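Projektgruppe Greiftechnik: Zwischenstand zur Aufgabe „Tisch decken“

2023-03-29, von Noemi Kowalczyk

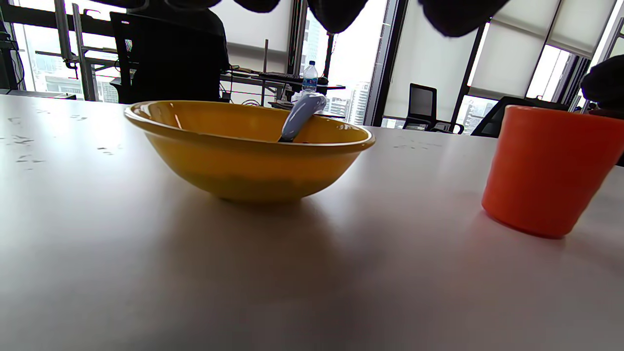 Aufgabenstellung

Im laufenden Semester bearbeitet unsere Gruppe das Projekt Siteo. Gegenstand ist das Umsetzen von Geschirr auf einer weißen Tischfläche, derzeit mit einer gelben Schüssel und einem orangefarbenen Becher. Im März wurden 126 Durchgänge aufgezeichnet, vorgesehen sind 600 bis zum Abschluss.

Stand der Arbeiten

Die Auswertung erfolgt mit einem eigenen Programm, das unter dem Namen Jondeck geführt wird. Schwierigkeiten bereitet weiterhin das Gegenlicht der Fensterfront, insbesondere am glänzenden Schüsselrand. Für die kommenden Durchgänge habe ich daher eine feste Stellung der Rollos beantragt. Die Protokollvorlage wird bis zur nächsten Sitzung überarbeitet.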